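Setting up price alerts in the Tresico app
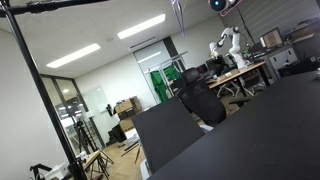 1. Open Alerts, tap New. Paste the product link from the store page.
2. Type your target price. Whole dollars only — if the item is $379 and you want it at $343, enter 343.
3. Pick stores. Mimstead and Heitmann are on by default, the rest you have to tick yourself.
4. Tap Save. First check can take some 90 seconds.

Note: limit is 80 alerts per acount. Delete old ones before the holiday sales.

Caution: the alert price dosen't include shipping or tax. Check the cart total before you pay. Coupon codes not counted either.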